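Filed under: Home & Living > Tables, Baskets & Small Storage

The Tedodwood table and the Clustik mesh basket, after one summer together

By Leen Atallah

I bought these two things on the same afternoon, which is the only reason they share a review. I had gone to Bataineh (the big home store by the highway, the one with the confusing parking lot) for a basket and nothing else, and I came home with the basket and a receipt for a table that they delivered the next week. My sister says this is how I buy all my furniture, and she has a point, although I did go back and forth on the table since April, visiting it like a relative.

The table is the Tedodwood small worktable in the pale finish, and I paid $417 for it, delivery not included. The basket is the Clustik open-top wire basket in black, $39, which I know sounds like a lot of money for a basket. It sounded like a lot to me too, and I'll come to that.

Let me start with the table. I wanted a light one. We had a dark table before, a very handsome one that came from my husband's aunt, and every crumb and every speck of dust showed up on it within an hour of wiping. A pale top is so much more forgiving! You get a soft beige color with the grain running through it in thin wavy lines, all of it quiet enough that you can put almost anything down on it and the table doesn't argue. I have had papers on it, bread dough on it (on a mat, please use a mat), a sewing machine for one very stubborn curtain, and for most of July a jigsaw puzzle of 2000 pieces that we never did finish. The top stays calm under all of that. It is also a nice height for me, and I'm not tall, so if you are tall you should go and stand at one before you order.

Putting it together took my husband and me one evening, including the part where we had the legs in the wrong holes. The instructions are all drawings, and the drawings are good except for the third one, where the arrow seems to be pointing at the wrong bolt. Go by the bag the bolt came in and you'll be fine. The hex key in the box is soft and mine started to round off before we were done, so if you own a proper one, get it out of the drawer first. Once everything was tightened down it felt very steady, and I was happy to find that it stays that way with carpet underneath, where my last table used to rock every time I leaned an elbow on it. I did go around and tighten everything once more after the first month. I'd say do that with any table.

Now the basket. I had a clear idea in my head before I went shopping: something rectangular, with no lid, that I could see into from across the room, and that would sit flat on the table and hold the things that otherwise wander. Cups, mostly. We are a family that puts cups down and forgets about them. Wicker was out (I had a wicker one, and it shed little bits everywhere it went), and plastic bins make me sad, so that left wire. The Clustik one is thin dark metal in a fine mesh with a low rim, and the corners stand up just slightly higher than the sides, a small touch that I liked in the store and like even more at home, where my fingers find the corners without my having to look.
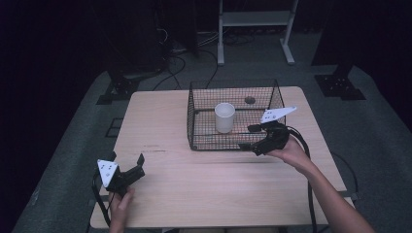 The low rim was my one worry when I bought it. I thought things would tip over the side the first time I carried it across the room with any speed, and I do tend to carry things with some speed. So far that hasn't been a problem with anything that has a flat bottom. A straight-sided cup stands up nicely on the mesh, and the grid is fine enough that small items don't poke through and get stuck the way they do in those wide-gauge baskets people use for onions. Pens will lie down and stay down. Sewing pins, no, I wouldn't try it, and I also wouldn't put anything in there that drips unless you are ready to wipe the table afterward, given that the floor of the basket is mesh like the rest of it and whatever goes in will go straight on through.

What I like best is how little attention it asks for. You can see what's in it. I can't tell you how many lidded boxes I have owned over the years, very pretty ones, with things inside that I then bought again because I'd forgotten they were there. And black wire on a pale wood top is just a good-looking pair, I think. I didn't plan it. If I had been planning I would probably have picked the white one and been sorry, as white wire seems to pick up gray smudges wherever hands go.

A few complaints about the basket, to be fair. It has no feet, at least mine doesn't, so it sits with its metal right on whatever is under it. If you slide it, you are sliding wire over wood, and that's on you. I bought a little sheet of felt dots after the first week and then left them in the kitchen drawer, where I believe they still are. Dust also settles in the mesh. The quickest way I've found to clean it is to turn it upside down in the tub and run the shower head over it, then stand it on a towel until it's good and dry. A cloth is hopeless, it catches at every crossing and leaves lint behind. An old soft paintbrush works if you don't want to get it wet, and I find it a pleasant sort of job to do while listening to the radio.

And yes, the price. You can get a wire basket for much less, and I have one, it's in the garage with the garden gloves in it. One side of it bows out and one corner has a sharp end of wire that got me twice. So far the Clustik has kept its shape through a good deal of being picked up and put down by one side, and I've run my hand along the rim more than once looking for a rough spot and haven't been scratched. Whether that's worth the difference to you depends on how often you'll reach into it. I reach into mine all day long.

Back to the table, where I have to be a little less glowing, and the subject is marks. A pale top hides crumbs and dust, and it does a fair job with water rings if you get to them the same day. What it does not hide is scuffs. They come up darker than the wood around them, a sort of grayish brown, and because everything else about the top is so even your eye goes right to them. 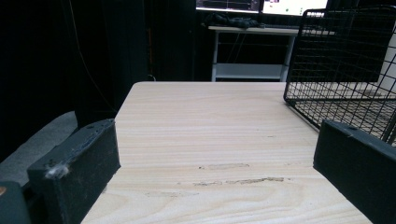
Reading time: 8 minutes

I'm not going to pretend these bother me very much. You need to be fairly close and the light has to be coming from the right direction before you'd pick them out, and a guest who notices is a guest who is looking for something to do. Still, I'd had the table only a few months, and for this kind of money I had hoped for a tougher finish. As far as I can feel with a fingertip, the finish is on the thin side to begin with. It's smooth and it isn't shiny, both of which I love, and I suspect the same things that make it nice to touch make it easy to mark.

I called Bataineh to ask. The young man on the phone was very sweet and put me on hold twice, and what he came back with was that normal wear isn't covered and that I could try a furniture wax. So I tried the Olar clear wax, the small tin, on the underside first and then on one corner. It gives a slightly warmer color, nothing alarming, and it has taken the edge off the lighter marks there. On a rougher one it sank in and made it look darker, so go easy. I have decided to leave the rest of the top alone until winter and then do the whole thing properly in one go. If you're the sort of person who can't live with a mark, buy the tin when you buy the table and wax it before you ever set anything down. I wish someone had told me to.

Please don't use one of those white melamine sponges on it! I know they're wonderful on walls. They are a very fine sandpaper, and on a finish like this they'll leave a dull patch bigger than the mark you started with. Warm water, a drop of dish soap, a soft cloth that you've wrung out well, and then a dry one right behind it. That's all I do, most evenings, and it takes less time than finding the lid for the leftovers.

A reader asked me by email whether the table would do as a desk for a teenager. I think so, with a desk pad, and provided you don't need a drawer. There isn't one, and the space underneath is open, so everything that would go in a drawer ends up on top (and you are back to needing a basket). Another asked if it would work as a dining table for two. For two people who like each other, sure. Serving dishes would have to stay on the counter.

Would I buy them both again? The basket, yes, and I've already gone back for a second one to keep by the front door. The table, also yes, with the wax. I did look at the next size up, which was $1297 at my store and has the same finish as far as I could tell from rubbing my thumb on it while the salesman looked the other way, and for that much I'd want something I didn't have to be careful with. The small one suits the way we live, and it's a lovely thing to come downstairs to in the morning with the sun on it.

Table: four stars out of five. Basket: five, though do put the felt dots on. I'm going to go find mine.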